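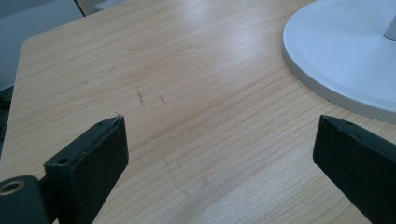
Brestico Standards Office | 2026-09-17

Hand-held grippers at desks: questions and answers

Must the desk be cleared first?
Loose items must be removed. A fixed stand may remain, provided that the fingers do not touch it.

Do marks on the desktop matter?
Small marks are acceptable and should be entered in the Wisa log before work begins.

How often are the fingers inspected?
After every 1,000 grasps, and whenever a finger has been dropped - even if no damage is found.

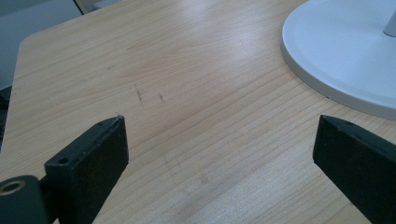
Fingers open over the desktop, with two small dark marks near the left tip.

How long are logs kept?
For 90 days.

Comments (2)

Yazzie site: Does this apply to spare fingers?

benchuser753: The January version said 500. Please correct our copy.

Contact Brestico | © Brestico | Back to top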